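The second arm is the cheap part
What a small laundry company learned when it set out to budget for two-armed robots

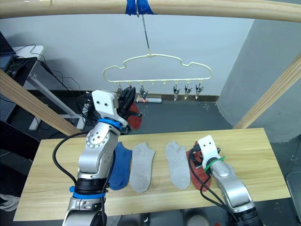 Start with the sock

When Ayten Dönmez began planning for automation at Fluvness, a laundry service for small hotels and care homes, she wrote down the jobs her staff liked least. Pairing and hanging socks came first. It takes two hands and patience, and it is hard to hire for.

It also made a useful test. A sock is soft, it never lies the same way twice, and the clip that holds it is small. Dönmez asked each of the suppliers on her list to show her arms working with a plain clip hanger and ordinary ankle socks on a table.

"I had seen plenty of arms moving boxes," she says. "We don't wash boxes."

What the quote leaves out

The arms were the easiest line to price. Ga-eun Koo, a planning consultant at Mengal, went through the first quote and added what was missing: spare gripper fingers, cable replacement, floor space, a power supply on its own circuit, and staff hours for setup and training. Her list ran to 14 items. The supplier had priced five of them.

Fingers wear, Koo says, and cables that bend all day need to be checked and changed. She advises buyers to get a price for both in writing before signing, along with the delivery time. At Fluvness the spares line for the first year came to $3,129.

Floor space caused more argument. Tülin Yurt runs the finishing room and did not want to give up a folding table. The plan now puts the trial station against the back wall, where she can still get a cart past it.

Lease first

Fluvness has decided on a 12-month lease, with an option to buy. Payments start in December. Ekrem Aydoğan, who keeps the books, wanted a way out if the station could not hang 50 socks in a row without help. That figure is in the contract.

Dönmez has also kept her hand-finishing budget unchanged for the length of the lease. Yurt's team will work next to the station and log each stop. The first review of those logs will decide whether a second station goes into next year's budget.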